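Learning to fold paper the slow way

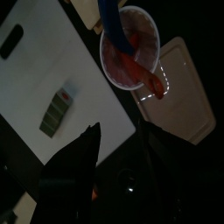
Small and green on a white board.

I have a new Friday night and I love it. My neighbor Satish Iyengar started a paper folding evening in the back of the Villalobos bakery in January, and I went once to be polite and haven't missed one yet!

If you haven't folded anything since grade school, let me tell you how good it feels. You sit down with a square of plain paper, somebody puts on a kettle, and two hours go by. My first crane looked like a shoe. My second looked like a better shoe. By the fourth week I had one that stood up on its own and I carried it home in my coat pocket like an egg.

What got me hooked was the accordion pleat. It sounds too simple to bother with – fold up, flip, fold down, flip – but get the creases even and the paper starts to act like a spring. You can make fans, little lanterns, bowls, even a collar if you're feeling brave. Soledad Valcárcel, who sits across from me, has been working on a wall piece with 856 folded units in it, and she keeps the whole count in pencil on the back of an envelope. I want to be her when I grow up (I'm 51).

A few things I've picked up so far. Cheap copy paper is fine for practice, but it gets fuzzy along the crease after a few tries. Fold on something hard. Run your thumbnail down the line, or the back of a spoon if your thumb gets sore. And cut your squares before you start, all of them, when you're fresh – I bought a pack of 200 sheets and trimmed half of it after dinner one night, and the last ten are a shape I can't name.

Next up is a box with a lid that fits. I've made three boxes and three lids, and so far they don't belong to each other. Satish says to make the lid first. I'm trying that tonight!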